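Talimeo – School of Breath, Sound and Stillness

Print this page | E-mail this page

Search Talimeo
Enter keyword
Go

About Talimeo

Talimeo is a small school of meditation, breathwork and chanting on Willis Lane, up the stairs from the old seed merchant's. We teach people to sit, to breathe and to listen, and we have been doing it for 20 years now, which still surprises us when we see it written down!

It began as a Tuesday evening chanting circle in a borrowed room. A handful of people wanted to learn the old seed sounds properly, with the right breath underneath them, and there was nowhere nearby to do it. So they met and read aloud from whatever books they could find, and argued (kindly, mostly) over how long a syllable should be held. The circle grew, then it wanted a day course, then a longer one, and before long there was a school with a kettle and a name on the door.

What we teach

Our work draws on the yoga of sound, which treats the voice and the breath as a way into quiet. The teachings come to us through Sanskrit texts and a long line of people who practised them, and we try to pass them on with care. You don't need to believe anything in particular to study here. We have had Quakers and Buddhists in the same class as people who simply wanted to sleep better, and the conversations over tea afterwards were wonderful.

Beginners start with the Fagundes course, named after the house where we held our first retreat. You learn to sit comfortably, to follow the breath without pushing it about, and to use three simple sounds. After that you can carry on to the Fliltoletti year, our longer programme, which goes into mantra, the subtle body and the inner sounds described in the old texts. It is slow work and we love it. Some students take the year twice and tell us the second time was a different course altogether – we feel much the same about teaching it.

We keep groups small enough for everyone to be heard, and each one has 2 teachers in the room. One leads and the other sits among the students, and at the next class they swap.

The library

We are very proud of our library! It holds 2,422 books, pamphlets and recordings, from scholarly translations to home-stapled booklets of chants, and all current students may borrow from it. The recordings are worth an afternoon of anybody's time. There are 89 of them, many on cassette, and we keep a player by the window so you can listen with your shoes off. Please rewind before you put them back.

Silent weekends

Every May we go away for our long silent weekend, with walking, sitting and plain food. Shorter silent days are held at the school through the year. First-timers are very welcome, and a teacher is free each afternoon for anyone who would like a quiet word.

One-to-one sessions

If you'd like to work on your breathing or your voice by yourself, you can book an hour in the small room at the back. Sessions can be taken sitting or lying down, whichever suits your body that day. Wear something loose, and eat lightly beforehand.
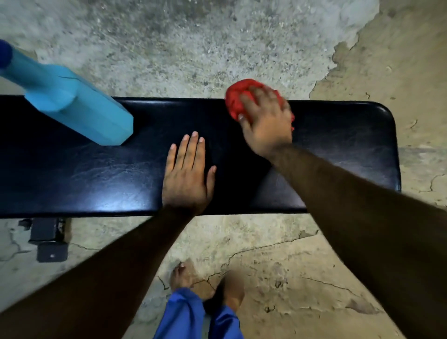 Visiting us

The street door on Willis Lane is open half an hour before each class. Come up, leave your shoes on the rack and help yourself to tea. Cushions, stools and blankets are all here, though many people grow fond of their own and bring it along.

Page last updated 27/01/2020

Sign up for our newsletter
Your e-mail address
Subscribe

This website uses cookies. By continuing to browse you agree to our use of cookies. OK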